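How a Robot Learns to Put Something in a Pot

Explaining machines: showing, steering and copying

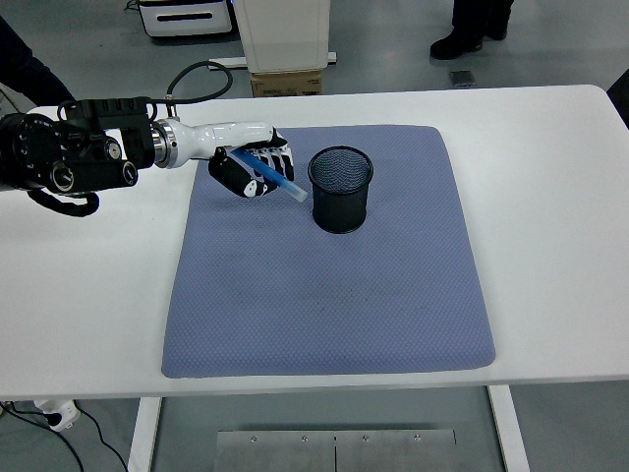 A robotic hand holding a translucent blue tube beside a black mesh pencil cup.

Putting a pen in a pot is a small job. You have done it so often that you do not think about it. Your eyes find the pot, your arm carries the pen over, your fingers let go, and you are already looking for your rubber.

A robot arm starts with none of this. It has motors, wires and a computer, and the computer needs to be told how far every motor should turn and when. This explainer is about two ways of telling it. In both of them a person does the job first, through the robot, and the robot keeps a record.

Why not just write the instructions?

You can write instructions for a robot. Many factory robots work like that. A programmer types in a list of positions, and the arm goes to the first, then the second, then the third. This works well when every part arrives in exactly the same place every time.

Try it with a desk. Suppose the instructions say "move to the right, then open the hand". If the cup has been pushed a little to one side, the arm will still go to the old place and open its hand there. The pen will land on the table. The arm has followed its instructions perfectly and the job has not been done.

You could write more instructions: what to do if the cup is further left, what to do if it is nearer, what to do if the pen is held at a slant. The list soon becomes very long. Some things are also hard to put into words. How tightly do you hold a pen? You know the answer with your fingers, but you would find it difficult to write it down as a number.

Way one: by hand

The first way is to take hold of the robot and move it. The motors are set so that the arm holds up its own weight but does not push back against you. A person can then guide the arm through the job, in the way that a teacher might guide your hand when you first learn to form a letter.

While this is going on, the robot measures itself. Each joint has a sensor inside that reads the angle of the joint. Your elbow is a joint, and so is each knuckle. A robot arm has joints too, and many arms have 7 of them between the base and the hand. The angles are saved one after another, many times every second.

Guiding by hand is simple to understand and needs little extra equipment. It has two drawbacks. The person is standing in the way, so a camera may see more of the person than of the job. And a hand with many jointed fingers is awkward to guide, as you would need to bend several fingers at the same moment and still move the arm.

Way two: by remote control

The second way is to steer the robot from a short distance. The proper word is teleoperation. "Tele" comes from a Greek word meaning "far off", and it is the same "tele" as in television and telephone.

There are several kinds of control:

A glove with sensors in it. When the person bends a finger, the robot bends the matching finger.

A small copy of the robot arm. The person moves the copy and the real arm moves in the same way.

A handheld controller, a little like one for a video game. Moving it through the air moves the robot's hand.

The person steering is called the operator. The operator's own hand may be empty the whole time. It closes on air, and the robot's fingers close on the object.

This takes practice. In the imaginary workshop we shall call Bidberg, a new operator gets 21 practice turns before any are saved. The difficulty is mostly to do with touch. When you hold a real pen, your skin tells you if it is slipping. With a simple controller, the operator feels nothing from the robot's side and has to judge by looking.

What is saved

One complete go at a job is called a demonstration. The record of a demonstration usually has three parts.

The first part is pictures from one or more cameras. The second is the list of joint angles, for the arm and for the fingers. The third is the commands, meaning what the operator asked the robot to do at each moment.

All three must share the same clock. If the pictures run half a second behind the joint angles, the computer will learn that the fingers should open before the pen is over the cup. Checking the clocks is a dull job – and a very important one.

Why one go is not enough

If the robot had only one demonstration, it could only play it back. That would be the same as the written list of positions, with the same trouble when the cup moves.

So the operator does the job again with the cup in another place, and again with the pen held at another angle. After 56 demonstrations the computer may have begun to find what they have in common. The hand goes towards the cup, wherever the cup is. The lower end of the pen comes over the opening. The fingers open after that and not before. For a job with more steps, 1000 demonstrations might be collected.

The part of the computer program that finds these patterns is called a model. Working out the patterns is called training. When training is finished, the model looks at a new picture from the camera and works out what the next small movement should be. It makes that movement, looks again and works out the next.

Mistakes are useful too. If an operator misses the rim, moves back and tries again, that recovery can be kept in the record. A robot that has only been shown perfect goes may not know what to do when something slips.

Try it yourself

You need a partner, a pencil, a plastic cup and a scarf.

1. One of you is the robot. Put the scarf over your eyes and hold the pencil.
2. The other is the programmer. Using words only, get the pencil into the cup. Count how many instructions you needed.
3. Do it again, but this time the programmer gently guides the robot's wrist and says nothing.
4. Move the cup. The robot now tries to repeat the movement from step 3 without help.

Step 4 will probably go wrong. Take off the scarf and try it once more, and notice how often you look at the cup on the way.

Words to know

Joint: a place where a robot arm or finger can bend or turn.

Sensor: a part that measures something, such as an angle.

Operator: the person who steers the robot.

Teleoperation: working a machine by remote control.

Demonstration: one recorded go at a job, from start to finish.

Model: the part of a program that has learnt patterns from many demonstrations.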